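June 10, 2024

Checked the gripper on the Derkora cell first thing. One of the four pivot screws on the linkage had backed out again, so I cleaned it, put on threadlocker and snugged all four down. Closing force set back to 48. Wiped the wrist camera and reran the bag job at 53 percent speed, 2 passes. 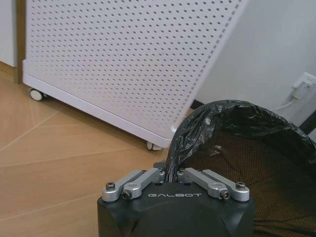
Kidwood wrote back after lunch that the screws should be checked every 260 cycles and the arms swapped out in October. I put both in the log.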